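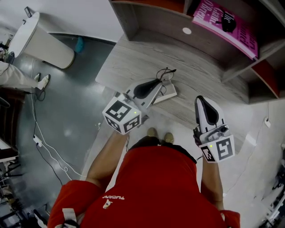 Red shirt with a small white bird logo, at the desk

Documentary & Factual TV > Commissions

wandach_desk: Nonirley has confirmed a second series of "Wimora", running to four episodes. Members are asked to keep discussion to the commission itself.

kubo348: I must disagree with the decision. The first series left its central question open, and four episodes will not settle it.

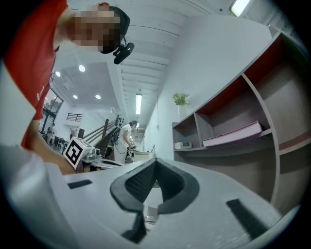 A single feature-length film would have served the contributors better.

wandach_desk: The contributors were consulted, according to the Nonirley statement.

fernhill: I support the longer run. The opening hour felt rushed.

238 views · 4 replies · Share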